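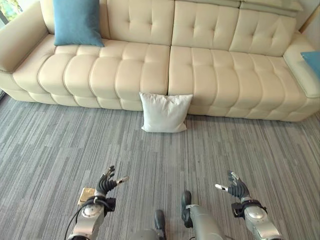
Zuzanna Witkowska asked, before I had written a word of this, whether the cushion work was going to tell us anything the supplier's own leaflet hadn't, and whether we would be better off spending the money on another month of the cleaning contract. I have kept her question at the top because it is still a reasonable one.

Progress report: Sullero tidying robot, lounge trial
April
By Leokadia Makowska

The grant covers the hire of one Sullero unit, with two hands and the Flultetti software that comes with it, for use in the lounge at Lerkuden. The offer, as sold to us, is that the robot resets a sitting area after use: cushions off the floor and back on the seats, small litter picked up, nothing knocked over. We agreed to test the cushions first and leave litter until the second half.

We ran 31 attempts in the period. In 20 of them a cushion ended up on the sofa without anybody stepping in. The supplier counts that as a success rate. I would want to see what state the cushion was in, and on which part of the sofa, before calling it one. Our own rule is that it should be upright against the back, near an arm, and by that rule the number is lower. We are still arguing with Olszewski, who handle the hire, about which attempts pass, and I won't put a figure here until that is settled.

Speed is the other sore point. The leaflet shows a cushion going from carpet to seat in one smooth movement. Ours spends a good while with both hands held out in front of it, adjusting, before anything happens. I accept that a lounge can be reset at night when time matters less, but then the robot is working without staff in the building, and that isn't what our insurance was written for. 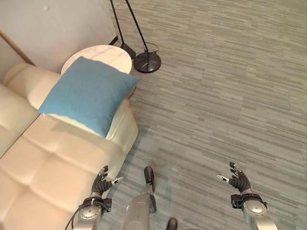
Photo: Lerkuden lounge trial / L. Makowska

The corner with the side table worries me most. There is a marble top, a floor lamp and its cord on the carpet, all close to the end of the sofa where a cushion is meant to go. Olszewski's advice was to move the lamp for the trial. I said no. The lamp lives there, and a service that needs the furniture cleared beforehand is of little use to a place that is paying to have furniture tidied. They have since offered a "keep clear" setting that makes the robot stay away from marked spots. We have it switched on, but I have asked for it in writing that it covers cords as well as objects with some height to them.

Grip is better than I expected, and I should say so. The worry in our application was that metal parts would mark the cream leather or pull threads in the cushion covers. I check the covers at the end of every session and so far have found nothing I would send back to a shop. That is after a short trial on new covers, though, and the supplier has no wear figures to show us for anything older or looser in the weave.
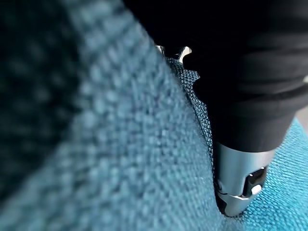

I have asked for those figures twice. The first reply was a link to the leaflet. The second said that cover wear "depends on the fabric", which we knew.

On money: the budget for this stage was 3000 and we have spent 2940, nearly all of it on hire. What remains won't cover a replacement cover if one is damaged, so please treat the second stage as needing a small reserve that the first did not have. Olszewski have proposed a longer hire at a lower monthly rate – I have not signed, and would rather not until the pass rule is agreed.

Still open for the second stage:

Litter pick-up, including flat things on carpet, which I expect to be harder than cushions.
Work near the lamp with the "keep clear" setting off.
One full evening reset, timed from start to finish, with a member of staff present throughout.

My recommendation at this point is to carry on to the end of the agreed hire and no further. Zuzanna has asked to see the timed reset herself, and I will arrange that once Olszewski confirm a slot.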